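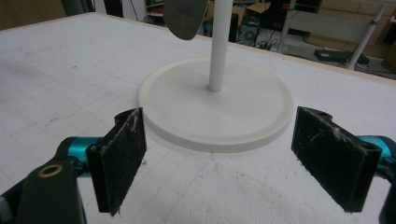 Mine has lived next to the stove since I moved, and the one thing I'd tell anyone is to load it evenly, says Anong Chuensuk. Put all the heavy stuff on one side and you'll be chasing it around the counter!

I'd go along with that. I've been selling the Skovo utensil stand for a good while now and I get asked about tipping more than anything else, so let me start there. The base is round and flat with a raised rim, and the pole comes up out of the middle of it. Spread your ladles and spatulas around the ring and it stands nicely. Hang a cast iron trivet off one hook (someone did, and wrote to me about it) and no, it won't be happy.

Home | Kitchen | Stands & Racks | Baking | Clearance | Contact

Skovo Utensil Stand, white
Sold by Granström Kitchen Goods
Maximum load: 2,000 grams, spread evenly
200 shares | 16 comments

I like a stand better than a crock, and I've gone back and forth on this plenty. With a crock I'm always pulling out the whisk when I wanted the spatula, and then the whisk brings the tongs up with it and there's flour on the floor. With hooks I can see the thing I'm after and just take it. The catch is that your tools need a hole or a loop at the end of the handle. Most of mine have one, but a few of my favorite old wooden spoons don't, so they've gone in a jar and we've made our peace.
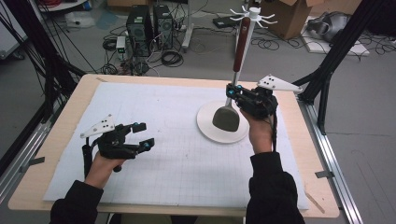

Page last changed: June, 4:10 pm

Curved hooks go all the way around the top, so you can reach it from any side. That's lovely on an island or a table where two people are cooking at once. A turner with a long wooden handle, like the reddish-brown one here, is the sort of thing I'd keep on the side closest to the pan. Long tools do need a bit of thought: hold yours up next to the pole before you hang it, and if it reaches the base, that's fine by me, but some people can't stand it when the tip touches. My sister-in-law is one of them.

Putting it together took me a few minutes at the kitchen table with a cup of coffee going cold. Screw the pole into the base by hand, then fit the hook ring on top and give it a turn until it feels snug. Please don't use pliers! I've replaced more than one ring for a customer who got enthusiastic.

For cleaning I use a damp cloth and a drop of dish soap. The rim on the base catches drips from a spoon that was rinsed in a hurry, so wipe inside it now and then or you'll get a little tide line.

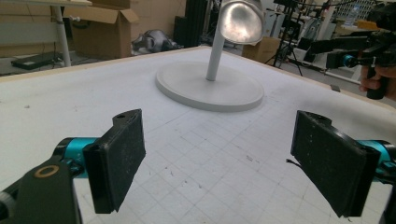

Round base, slim pole, plenty of table left over.

If you're short on counter space, measure first, and leave room for the tools to swing a little when you grab one. I keep mine back from the edge, well away from elbows and the cat.

Spare hook rings are in the parts section, and you can send the stand back within the usual return period as long as it's clean and you've kept the box.

Recently viewed
Lorano spoon rest
Trirnar wall rail with hooks
Granström silicone spatula
Skovo spare hook ring, white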